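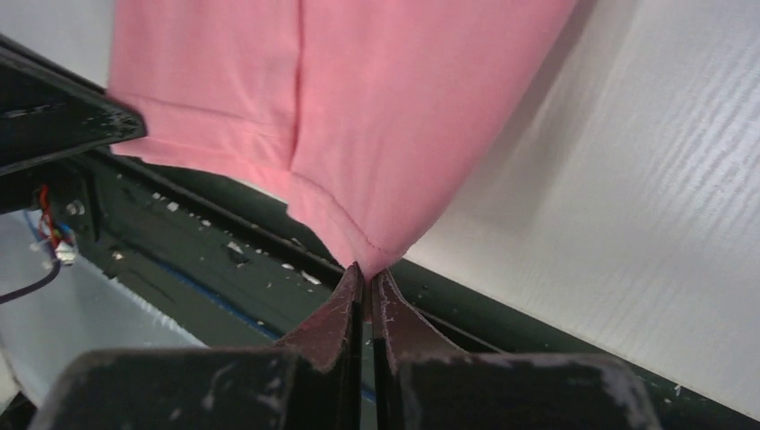 Malha rosa presa na ponta dos dois dedos, vista pela câmera do punho.

Leire Cordero
Fio sobre a comparação de garras para tecido que estamos fechando no laboratório. Duas garras, o mesmo braço, a mesma câmera. Vou por partes.

A pergunta era simples: para pegar malha de algodão pela borda e segurar pendurada, vale a pena trocar os dedos rígidos da Sovine pelos dedos de silicone da Grullham? O braço é o Solberg nos dois casos. O controlador também não mudou.

Total de tentativas registradas: 3.642. Dessas, 2.747 foram com a Sovine, que já estava montada desde julho. A Grullham chegou depois e tem menos horas, então leiam a comparação com esse desconto.

O ponto de pega faz mais diferença do que eu esperava. Perto da costura da barra o tecido é mais grosso e os dedos fecham antes. Quem usa a abertura final como sinal de "peguei" precisa de um limiar para a barra e outro para o pano simples. Usávamos um só e o registro ficou cheio de falso negativo.

Dedos rígidos: entram bem por baixo de uma dobra, porque a ponta é fina. Em compensação, com pouca área de contato, o pano escorrega se o braço acelera na subida. Baixamos a aceleração e resolveu a maior parte dos casos.

Silicone: segura melhor na subida, mas a ponta é larga e empurra o tecido quando a dobra está rente à mesa. Às vezes pega 2 camadas em vez de uma. Para camiseta dobrada isso é um problema sério, e para pano solto quase não importa.

Desgaste: dedo rígido risca e lasca na borda, e isso a gente acompanha a olho mesmo. Não medi o efeito do desgaste na pega separadamente. Se alguém tiver um protocolo para isso, me mande.

Câmera no punho: de perto, o pano ocupa boa parte da imagem e esconde o que está atrás dele. Para decidir onde pegar, ajuda muito. Para saber se a peça inteira saiu da mesa, não serve sozinha, e aí usamos a câmera lateral.

Testamos 4 alturas de aproximação. A mais baixa deu mais pegas com os dedos rígidos e também mais toques na mesa. Ficamos com a segunda mais baixa e limite de força no eixo vertical.

Sobre o controlador: o Rosine lê a corrente da garra, mas com atraso. Se você fecha e sobe em seguida, o valor ainda é o antigo. Colocamos uma espera curta entre fechar e ler. Perde-se tempo de ciclo, mas o log passou a bater com o vídeo.

Por enquanto a Sovine fica no braço para as peças dobradas e a Grullham vai para a caixa de panos soltos. A troca é manual, com parafuso, e depois dela tem que refazer a calibração da câmera.

Perguntaram da cor: os parâmetros de segmentação que usei com a malha rosa não funcionaram em tecido preto. Ainda estou mexendo na exposição e não tenho valor bom para passar.

A planilha sai quando eu terminar de limpar as colunas de força. Quem quiser a versão bruta, é só pedir por mensagem.

28 fev. 2021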